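Unit 4: Teaching by demonstration
Handout for the practical group, second year
Catherine Morrison, Storkton
Issued 2023-09-07

Read this before your first bench session. The theory behind it was covered in Unit 3 and is not repeated.

4.1 Two ways of showing a task

You can take hold of the arm and move it through the job yourself, or you can drive it from a distance with a second device. The first is usually called hand guiding, the second teleoperation. In both cases the arm records its joint angles and the gripper opening while you work, and the cameras record alongside.

Hand guiding is quick to learn and you feel contact directly. Its weak point is that your own hands and sleeves get into the pictures, and a model trained on them may come to depend on a hand being there. Teleoperation keeps you out of the way, but you lose most of the sense of touch and have to judge contact by eye. Expect your first attempts to be slow.

We use teleoperation for all the marked work on this unit. Hand guiding is allowed in the warm-up only.

4.2 What counts as one demonstration

A demonstration starts with the arms in the rest pose and ends when they are back in it. Anything in between belongs to the recording, including hesitation. If you drop the item and pick it up again, keep the recording and mark it as a recovery. If you have to reach in with your hand, stop and discard it.

The Posatico set from last October held 244 demonstrations, of which 175 were kept. Most of the rejected ones had a bad start or a bad finish. The movement in the middle was normally good enough.

4.3 Camera views

Each recording has an overhead view and views from the wrists. The overhead view shows where the arms are in relation to each other. A wrist view shows what lies between and beyond the fingers, and it changes with every turn of the wrist.
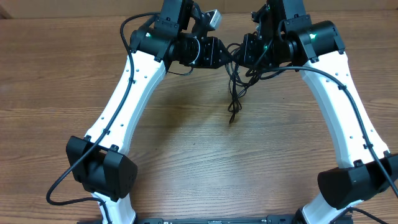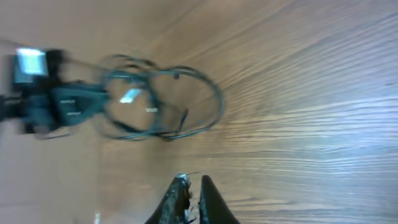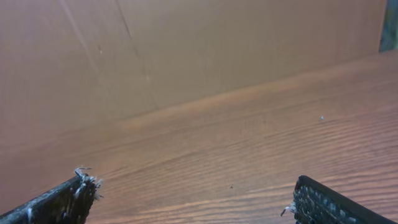
Wood grain in all three, and blur in the second, where the fingers are near the coiled cables. Some blur is acceptable. If a whole recording is like that, you are moving the wrist too fast.

Asadi objected to this last point when the notes were first passed round, saying that slow demonstrations teach the arm to be slow, and that he would sooner have a blurred recording at working speed than a sharp one at half speed. He also asked for the speed to be written in the log, so that the two kinds could be separated later. The log sheet now has a column for it. For the marked work, go at a pace you can hold for the whole session and write it down.

4.4 Before you record

Check that both grippers open and close fully.
Move each wrist through its range and watch the cable as you do so.
Look at the finger pads and report any wear in the log.
Put the item down in a different place each time, within the agreed area.
Say which arm will move first, and keep to it.

4.5 Work to hand in

Work in pairs, one driving and one keeping the log, and swap halfway. Each pair hands in 83 demonstrations of the Fandiden task, with the log sheet and one page on the rejected recordings. Give the reason for each rejection in a few words. "Bad" is not a reason.

Files go in the shared folder under your pair number. Recordings without a log entry will not be marked.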